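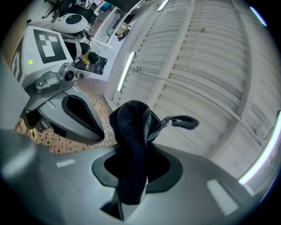

The Fukodier planning software is developed at the Umholm laboratory in Pisuvthorpe under the direction of Fitzgerald Mercado. This gallery accompanies release 14 of the grasp planner, which revises how soft, dark items are tracked between two grippers. A bunched black fabric held upright in one finger pocket, with a thin loop standing out to its side, offers the perception module very little contrast within the item itself. The planner therefore treats the loop as a separate grasp candidate.

Release notes and the labelling guide are available from the Alcantara documentation portal – registration is required.

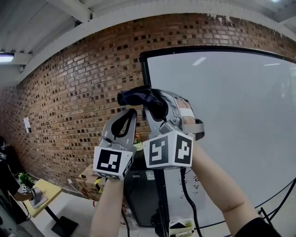 Pose estimation in the new release is the work of Barrett Kapoor, and combines marker tracking with a short motion history for each hand. Both grippers carry black-and-white square markers on more than one face of the block, and the software chooses whichever face gives the lower error. When a dark cloth is stretched from one jaw towards the other, the two poses are solved together and the cloth is modelled as a flexible link. The next release is planned for January.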